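Latas y bolsas de aperitivos: ¿van juntas al contenedor amarillo o tengo que separarlas?

Publicado en Comunidad Fikby > Casa y limpieza > Residuos y reciclaje

Llevo un par de meses encargándome de recoger la sala común después de la merienda y siempre me quedo con la misma duda. Lo que más sale es lata de refresco y bolsa de patatas o parecido. Las latas las tengo claras, o eso creía, pero alguien me dijo que las bolsas de aperitivos no se reciclan y que al echarlas al amarillo estropeo lo demás. Hasta ahora lo metía todo en la misma bolsa.

Además tengo un problema de espacio. El cubo que usamos es un Wunar de 50 litros y se llena enseguida, sobre todo por las bolsas, que aunque estén arrugadas siguen abultando.
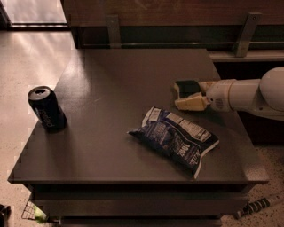

Girach, usuario desde febrero · Casa y limpieza · 3 respuestas

La mesa suele quedarse más o menos así. Lo que quiero saber es esto:

Si la bolsa de aperitivo va al amarillo o al resto.
Si hay que aclarar las latas antes de tirarlas.
Si conviene aplastarlas o es mejor dejarlas enteras.
Y de paso, con qué limpiáis una mesa oscura, porque en la nuestra se ve cada cerco y cada huella de grasa.

Gracias de antemano.

Dramani
Respuesta más votada

En España las dos cosas son envases ligeros y van al contenedor amarillo. La bolsa de aperitivo es un envase aunque por dentro tenga esa capa brillante de aspecto metálico. Otra cosa es lo que se haga luego con ella en la planta, porque ese material mezclado se aprovecha peor que una lata. Eso ya no depende de ti. Si vives en otro país, míralo en la web de tu ayuntamiento, que cambia bastante.

Las latas no hace falta lavarlas. Vacíalas del todo en el fregadero, boca abajo un momento, y listo. Si las vais a tener varios días en la sala, entonces sí les pasaría un poco de agua por el olor y por las hormigas en verano.

Lo de aplastarlas es cosa tuya. Yo las piso un poco para ganar sitio. Donde hay máquina de devolución con depósito no se deben aplastar, porque la máquina tiene que leer el código.

Con las bolsas, sacude las migas en el cubo de orgánica, aplana la bolsa con la mano de abajo arriba para sacar el aire y dóblala en tres. No hagas nudos ni la metas dentro de la lata, que en la clasificación interesa que cada envase vaya suelto.

Para la mesa: primero recoge las migas en seco con un cepillo o una bayeta, luego bayeta de microfibra apenas húmeda con una gota de lavavajillas, y al final un paño seco. Si te saltas el secado, en una superficie oscura quedan marcas siempre. Los cercos pegajosos de refresco salen dejando la bayeta templada encima un minuto.

vecina_del_4

Yo las bolsas las tiro al resto y nunca me han dicho nada. En mi edificio el amarillo está siempre hasta arriba, así que tampoco me complico mucho. Para la mesa, vinagre con agua, aunque si es de piedra no lo uses.

tornillo105

Estoy de acuerdo con Dramani en lo del amarillo. Añado que 50 litros es poco para una sala común. Nosotros pasamos a uno de 100 con tapa y lo vaciamos la mitad de veces. Si no os cabe, poned una caja aparte solo para latas al lado de la puerta, que la gente las deja allí al salir. Al cubo grande ponle bolsa de las gordas, las finas se rajan con el canto de las latas pisadas.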